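Suche in den Archiven Suchbegriff eingeben Los

Listenarchiv Holzpflege und Inventar
Betreff: Re: Behandlung der Tischflächen in den Gemeinschaftsräumen
Von: Lizelle Oosthuizen
Datum: 3. Mai 2019

Sehr geehrte Kolleginnen und Kollegen,

zur Anfrage von Herrn Belhaj nimmt die Abteilung Inventar wie folgt Stellung. Die Antwort geht an die gesamte Liste, da mehrere Häuser gleichlautende Fragen eingereicht haben.
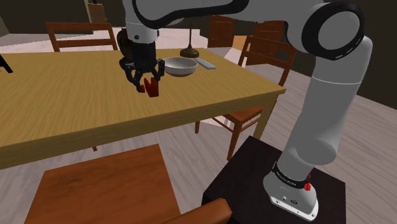
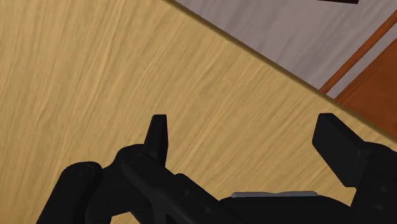

Helle Tischflächen aus Holz
 
Ashraf Belhaj schrieb:
> Im April wurde bei uns die Grundreinigung durchgeführt.
> Seitdem wirken mehrere Tischplatten stumpf. Ist eine
> erneute Ölung durch das Haus zulässig, oder muss die Firma
> Stetico beauftragt werden? Aus welchem Titel wären die
> Kosten zu tragen?

Die Nachölung darf durch das Haus selbst vorgenommen werden, sofern das freigegebene Hartöl verwendet wird. Lackierte Platten sind davon ausgenommen. Ob eine Fläche geölt oder lackiert ist, geht aus dem Inventarblatt hervor. Fehlt dieses, ist vor Beginn der Arbeiten Herr Moodley zu befragen.

Das Öl ist dünn und in Richtung der Maserung aufzutragen, Überstände sind nach der vom Hersteller genannten Einwirkzeit abzunehmen. Getränkte Lappen können sich selbst entzünden und sind in einem verschlossenen Metallbehälter zu lagern. Alkalische Reiniger dürfen auf geölten Flächen nicht mehr eingesetzt werden; Restbestände nimmt das Lager zurück.

Zu den Kosten: Je Haus stehen für das laufende Jahr 1700 Euro für Oberflächenpflege zur Verfügung. Aufträge an Stetico bis 3000 Euro kann die Hausleitung nach vorheriger Anzeige bei Frau Hidayat erteilen. Darüber hinaus ist ein Vergleichsangebot erforderlich. Eine Übertragung nicht verbrauchter Mittel in das Folgejahr ist nicht vorgesehen.

Häuser, in denen während des Ramadan abends gemeinsam gegessen wird, werden gebeten, die Arbeiten mit Herrn Kettani abzustimmen, damit die Räume zu den Mahlzeiten benutzbar bleiben.

Mit freundlichen Grüßen
Lizelle Oosthuizen
Abteilung Inventar, Wohnheimverbund Jodau

5 Antworten in diesem Thema 0-mal geteilt

Kontakt | © Wohnheimverbund Jodau | Nach oben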